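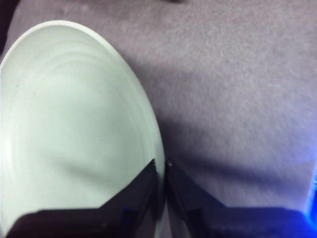
3. Tableware and Portion Judgment in Shared Dining Rooms

3.1 Background to the site work

The dining rooms included in this part of the study belong to four residential homes for older adults: Murley, Tillow, Aerts and Hurura. All four serve a hot midday meal at fixed tables, and all four had changed their tableware at least once in the five years before the study began. The changes were made for different reasons. At Murley and Aerts the old stock had chipped beyond use. At Tillow the kitchen wanted lighter pieces for staff who carry stacked trays. Hurura changed suppliers when its contract ended, and the new dishes were larger than the ones they replaced, although no one on the kitchen staff had asked for a larger size.

Earlier work on plate size and intake has mostly used single meals served to paid participants. Such studies are useful for isolating one factor, but they say little about people who eat from the same dishes every day for months or years. Residents learn what a full plate looks like in their own dining room. When the plate changes, that learned measure no longer fits, and it is not clear how long the adjustment takes or whether it takes place at all.

3.2 Materials and procedure

Meals were observed from November until 25th March. A total of 479 meals were recorded in full, and a further 138 were recorded in part, usually when a resident left the table early or was joined by family. Partial records were kept for the interviews but left out of the portion estimates.

Two kinds of dish were compared. The first was a large, pale, rimmed plate with shallow rings around its center. The second was a shallow, round bowl in a similar pale color. Both were already in service at all four homes, so no resident was asked to eat from an unfamiliar dish. Kitchen staff were asked to serve as they normally would, by eye and with their own spoons. Trays were weighed before and after service on a scale kept in the pantry.

Each resident who agreed to take part was also asked to judge portions away from the table. In this task, foods were placed in a dish and the resident said whether the amount was less than, the same as, or more than they would expect at lunch. Whole vegetables were included along with cooked ones (Figure 3), as several residents had grown or sold produce and preferred to speak of quantities in those terms. Nearly 900 single judgments were collected in this way, 700 of them at the two larger homes.

3.3 Portion judgments by dish

Residents gave steadier answers for the bowl than for the plate. Asked on two separate days about the same amount of food, they were more likely to repeat their first answer when it had been served in the bowl. The difference was clearest for soft foods such as mashed squash, rice and stewed beans. For foods with a fixed shape it was small, and at Aerts it could not be found at all.

The rim of the plate appears to matter. Servers at Tillow and Murley treated the rim as a border and kept food inside it, while servers at Hurura often let food cover part of it. Residents at Hurura were also the least likely to describe a meal as small. Whether they were responding to the amount of food or to the way it was spread cannot be settled from these records -- the two varied together in almost every case.

Figure 3. Whole carrot in a shallow bowl.
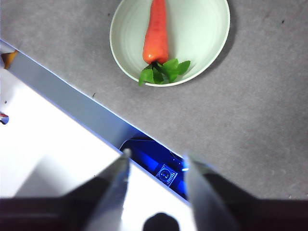
Jolene Ruawai, in written comments on an earlier draft of this section, argued that the comparison gives too much weight to the dish and too little to the person holding the spoon. In her view a server who has worked in the same room for years will correct for a new plate within days, and the residents' answers may simply follow that correction.

The point is a fair one, and the tray weights offer some support for it. Served amounts at Murley varied more between servers than between dishes. The reverse was true at Hurura, where staff turnover was high during the winter. The records do not allow the two effects to be separated at Tillow, as the servers there rotated between the kitchen and the floor on a schedule that was not kept in writing. Section 4 returns to this question using the staff interviews conducted by Getachew Sisay and Tülin Kurtuluş.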